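Startseite Aktuelle Ausgabe Archiv Hinweise für Beiträge Suche

Rubrik: Sprachgebrauch und Grammatik

4 Auf, in und obenauf: Wahl der lokalen Präposition bei Behältern

4.1 Ausgangspunkt

Die Grammatiken des Deutschen behandeln auf und in meist als klar getrenntes Paar. Mit auf wird ein Gegenstand einer Fläche zugeordnet, mit in einem Innenraum. Für den Tisch und die Schublade reicht diese Unterscheidung aus. Schwieriger wird es bei Gefäßen, die nach oben offen sind und deren Inhalt über den Rand hinausragt. Ein Ei steckt im Eierbecher, sagen die meisten, obwohl ein guter Teil des Eis außerhalb liegt. Beim Deckel auf dem Topf schwankt dagegen fast niemand, auch dann nicht, wenn der Deckel mit einem Falz in den Topf hineinreicht.

Im vorangehenden Abschnitt wurde gezeigt, dass die reine Lage des Gegenstands die Wahl der Präposition nur zum Teil erklärt. Der vorliegende Abschnitt behandelt die Zwischenfälle, also Lagen, in denen beide Präpositionen möglich sind und sich im Material auch beide finden. Dazu kommen die Adverbien obenauf, obendrauf und darin, die in der bisherigen Literatur eher am Rand stehen.

4.2 Material

Grundlage sind zwei Bestände. Der erste ist die Textsammlung Galtdale, aus der 1.000 Belegstellen mit einem Behälterwort (Becher, Glas, Schale, Schüssel, Tasse, Vase, Korb) und einer lokalen Präposition entnommen wurden. Die Sammlung enthält Gebrauchstexte: Kochrezepte, Bastelanleitungen, Warenbeschreibungen und Hausratslisten. Der Abruf erfolgte am 13.07.2020. Spätere Ergänzungen der Sammlung sind nicht berücksichtigt. Belege, in denen das Behälterwort als Maßangabe gebraucht wird (ein Becher Sahne), wurden vor der Auswahl entfernt, ebenso feste Wendungen wie der Sturm im Wasserglas.

Der zweite Bestand stammt aus einer schriftlichen Befragung in Drurken. 85 Personen füllten einen Bogen mit 30 Lückensätzen aus und konnten zu jedem Satz eine freie Bemerkung notieren. Die Lücke stand jeweils vor dem Behälterwort, der Artikel war nicht vorgegeben, damit Verschmelzungen wie im und aufs möglich blieben. Die Reihenfolge der Sätze wurde zwischen den Bögen gewechselt. Erfasst wurden die Antworten mit dem Programm Prinport, die Zuordnung zu den Kategorien erfolgte von Hand und in 3 Durchgängen. Wo die Durchgänge voneinander abwichen, wurde der Beleg als unklar geführt und nicht in die Auswertung übernommen.

Ein Wort zur Schreibung. In den Bögen kommen obendrauf, oben drauf und oben auf nebeneinander vor. Die Getrenntschreibungen wurden mit den zusammengeschriebenen Formen zusammengefasst, sofern der Satz keine andere Lesart zuließ. Oben auf dem Glas ist eine andere Fügung als obenauf und wurde getrennt geführt, weil oben hier die Präpositionalgruppe nur erweitert.

4.3 Formbezogene und nutzungsbezogene Lesart

Für die Zwischenfälle lassen sich zwei Lesarten unterscheiden. In der formbezogenen Lesart richtet sich die Präposition nach der sichtbaren Lage. Liegt der Gegenstand auf dem Rand auf oder überragt er ihn deutlich, wird auf gewählt. In der nutzungsbezogenen Lesart zählt, was ein Behälter gewöhnlich leistet. Was er hält, ist in ihm, auch wenn der größere Teil herausschaut. Blumen stehen in der Vase, Stifte im Becher, der Regenschirm im Ständer.

Beide Lesarten kommen im Material vor, aber nicht bei allen Gegenständen gleich häufig. Längliche Gegenstände, die in den Behälter hineinragen, werden fast durchgehend mit in verbunden. Flache Gegenstände, die den Behälter abschließen, stehen mit auf. Runde Gegenstände verteilen sich auf beide Präpositionen. Ein Apfel in einer weiten Schale ist unstrittig. Ist das Gefäß eng und der runde Gegenstand breit, nimmt auf zu, und mit ihm die Zahl der Adverbien. Eine Kugel auf einem Becher (Abb. 3) gehört zu dieser Gruppe.
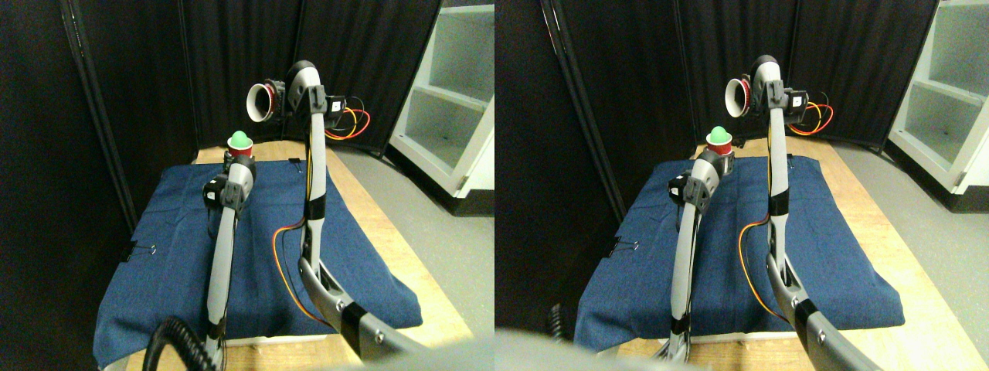 Abb. 3. Grüne Kugel auf einem kleinen roten Becher, in zwei Ansichten aus leicht verschiedenem Winkel.

Man sage doch in, solange etwas nicht herunterrollen könne, und auf, sobald man Angst darum haben müsse, steht als freie Bemerkung auf einem der Bögen; mit der Größe habe das gar nichts zu tun.

Die Bemerkung nennt einen Punkt, der in der Einteilung nach Form und Nutzung nicht ganz aufgeht. Halt ist keine Frage der Form allein. Eine Kugel, die ein Stück weit in die Öffnung einsinkt, liegt fester als ein Teller, der schief auf demselben Rand steht, und doch wird beim Teller kaum jemand in verwenden. Umgekehrt kann ein Gegenstand sehr lose in einem weiten Gefäß liegen, ohne dass in deswegen fraglich würde. Die erwartete Sicherheit der Lage wirkt offenbar nur dort auf die Wahl, wo die Form beide Präpositionen zulässt. Außerhalb dieses Bereichs bleibt sie ohne erkennbaren Einfluss.

In den Lückensätzen wurde dieser Umstand nicht eigens geprüft. Einige Sätze enthalten aber Zusätze, die auf eine lose oder feste Lage hinweisen. Der Satz mit dem Zusatz »und wackelte« wurde überwiegend mit auf ergänzt, der sonst gleich gebaute Satz mit »und saß fest« häufiger mit in. Da beide Sätze auch verschiedene Verben enthalten, lässt sich der Unterschied nicht sicher dem Zusatz zuschreiben.

4.4 Einfluss des Verbs

Das Verb schränkt die Wahl stärker ein als erwartet. Stecken zieht in nach sich, und zwar auch bei Gegenständen, für die in anderen Sätzen auf bevorzugt wurde. Bei liegen sind beide Präpositionen gut belegt. Sitzen verhält sich uneinheitlich: Der Deckel sitzt auf dem Glas, der Korken sitzt im Flaschenhals, und bei runden Gegenständen finden sich wieder beide Formen. Bei den Verben der Bewegung, vor allem legen und setzen, überwiegt auf mit Akkusativ. Das gilt besonders für die Bastelanleitungen, in denen die einzelnen Schritte knapp und im Infinitiv stehen (Kugel auf den Becher setzen und andrücken).

Der Kasus wurde in allen Belegen mit erfasst. Abweichungen vom erwarteten Kasus sind selten. Sie betreffen meist Sätze mit anbringen und befestigen, bei denen im heutigen Gebrauch Dativ und Akkusativ nebeneinander vorkommen. Für die Frage dieses Abschnitts ergeben sie nichts, sie sind im Anhang dennoch aufgeführt.

4.5 Obenauf und obendrauf

Beide Adverbien treten vor allem dann auf, wenn der Behälter im selben Satz oder im Satz davor schon genannt ist. Sie ersparen die Wiederholung des Behälterworts und lassen zugleich offen, ob der Gegenstand auf dem Rand oder auf dem Inhalt liegt. In den Kochrezepten ist diese Offenheit der Regelfall. Eine Kirsche obenauf liegt auf der Sahne, und niemand würde sie auf den Rand des Glases legen. In den Warenbeschreibungen dagegen bezieht sich obenauf meist auf den Gegenstand selbst, etwa bei Dosen mit einem Knauf oder bei Kerzenhaltern mit Aufsatz.

Zwischen den beiden Formen besteht ein Unterschied der Stillage. Obenauf steht häufiger in den gedruckten Texten, obendrauf häufiger in den Bögen. Hinzu kommt, dass obendrauf auch im übertragenen Sinn (noch etwas obendrauf geben) gebraucht wird. Solche Belege ließen sich in der Regel leicht erkennen und wurden entfernt. Strittig blieb eine kleine Gruppe aus Hausratslisten, in denen nicht zu entscheiden war, ob ein Gegenstand auf einem anderen stand oder nur zusätzlich aufgeführt werden sollte.

Darin verhält sich anders. Es setzt eine deutliche Innenlage voraus und wurde für runde Gegenstände auf engen Gefäßen auch dann gemieden, wenn dieselbe Person im Lückensatz in eingesetzt hatte. Die Präposition ist also weiter gefasst als das zugehörige Adverb — ein Befund, der sich in der früheren Auswertung zum Projekt Roman für die Paare an/daran und unter/darunter nicht gezeigt hatte. Ob es sich um eine Eigenheit von in und darin handelt oder um eine Folge der anderen Textauswahl, lässt sich mit dem vorliegenden Material nicht klären.

4.6 Einschränkungen

Die Befragung fand an einem einzigen Ort statt. In einigen Gegenden wird auf auch dort verwendet, wo die Standardsprache in oder an verlangt, und umgekehrt. Angaben zur Herkunft wurden auf den Bögen freiwillig gemacht und fehlen bei einem Teil. Eine Auswertung nach Gegenden wurde deshalb nicht vorgenommen.

Die Lückensätze beschreiben die Lage außerdem nur sprachlich. Wer sie ausfüllt, muss sich den Becher oder die Schale selbst vorstellen, und unter Schale versteht nicht jeder ein gleich tiefes Gefäß. Mehrere Bemerkungen gehen in diese Richtung und fragen nach der Größe oder der Weite der Öffnung. Eine zweite Erhebung im April hat dieselben Sätze mit Größenangaben verwendet. Ihre Ergebnisse sind in Abschnitt 5 dargestellt, zusammen mit den Belegen für Korb, der wegen des Henkels gesondert behandelt wird.

Zurück zur Übersicht Voriger Abschnitt Nächster Abschnitt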